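Início Edifícios Conversas Agenda Contactos

Março
Texto da redação do Boletim Erngate

"O que eu queria mesmo era que se olhasse para cima"

Sayaka Okabe recebe-nos à porta do pavilhão Takeda com duas canecas de chá na mão, uma para cada um, e pede desculpa pelo barulho de um carrinho que alguém empurra lá ao fundo. São dez da manhã e já há gente a trabalhar. Ela conhece a casa desde 2000, ano em que entrou para tratar das encomendas, e foi ficando: primeiro no armazém, depois nas contas e agora à frente de tudo o que diz respeito ao espaço, das chaves às lâmpadas. "Vim por uma temporada", conta, a rir, "e a temporada foi-se alargando, como se vê."

O pavilhão foi construído em 1981 para a Simell, que ali guardava material de embalagem, e durante muito tempo foi apenas isso, um sítio onde se entrava para ir buscar caixas. Sayaka ainda se lembra do cheiro a cartão. "Era tudo muito escuro, sabe? Havia luz, claro que havia, mas ficava tapada pelas prateleiras, que iam quase até lá acima. Uma pessoa passava o dia inteiro entre corredores e só ao sair é que percebia se tinha chovido."

Quando a Simell mudou de morada, as prateleiras altas foram desmontadas, e foi nessa altura, diz ela, que viu o teto pela primeira vez como deve ser. A conversa anima-se logo (é evidente que é o seu assunto preferido) e Sayaka pousa a caneca para poder gesticular à vontade. "É branco, todo às ondas, com aquelas nervuras compridas que vão de uma ponta à outra. E as vigas, também brancas, tão largas! Eu fiquei ali parada no meio do chão, com a vassoura na mão, a pensar que tínhamos andado anos a trabalhar debaixo daquilo sem lhe ligar nenhuma."
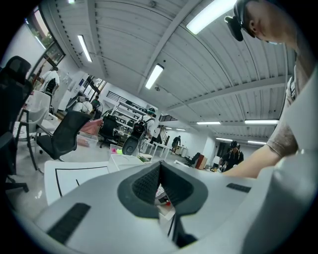

As vigas brancas, o teto de nervuras e, ao fundo, as janelas do pavilhão Takeda.

Houve quem quisesse pôr um teto falso, por causa do aquecimento. Sayaka opôs-se com a delicadeza que lhe é própria e com uma persistência que os colegas ainda hoje comentam. Levou para a reunião uma pasta com 82 páginas, entre orçamentos, recortes e cartas de pessoas que tinham trabalhado noutros pavilhões da mesma época. "Não sei se alguém leu tudo. Acho que o peso da pasta ajudou!" O teto ficou à vista, e o dinheiro que se poupou foi para a iluminação e para a pintura.

Da iluminação fala com menos paixão e mais pormenor. Há painéis, há lâmpadas compridas e estreitas, há outras mais curtas, e ela nunca fez questão de que fossem todas iguais. "Foram-se pondo conforme era preciso. Quem trabalha com coisas pequenas nas mãos quer uma luz forte por cima, quem só vem arrumar ou conversar não precisa de tanto. Eu gosto delas acesas logo de manhã, mesmo com sol, porque aqui dentro o dia demora um bocadinho a chegar."

E as janelas? Sorri, como se estivesse à espera da pergunta. Os caixilhos são escuros e a empresa Skirnau, que tratou das obras, propôs pintá-los de branco para condizerem com o resto. A proposta andou seis semanas de secretária em secretária. "Eu dizia sempre a mesma coisa: deixem estar. Com a moldura escura, o verde lá de fora parece mais verde. Há quem trabalhe virado para aquela parede e me diga que nem precisa de calendário, vai pelas folhas."

Perguntamos-lhe o que falta fazer, e a lista é comprida, contada sem pressa e com vários desvios pelo meio. Faltam cabides, porque as mochilas e os casacos andam sempre à procura de lugar. Falta uma bancada mais baixa, pedida há já bastante tempo. Falta resolver o eco, que nos dias de mais movimento a obriga a ir falar ao telefone para o corredor. "Já me sugeriram pendurar painéis de tecido. Pode ser, pode ser... mas nas paredes, ouviu? No teto ninguém me mexe."

O chá, entretanto, arrefeceu. Sayaka bebe-o mesmo assim, apanha da mesa o molho de chaves e leva-nos a ver o quadro elétrico, que também tem a sua história e que fica para outra conversa.

Boletim Erngate | Contacto: através da receção do pavilhão Takeda | © Erngate, todos os direitos reservados | Voltar ao topo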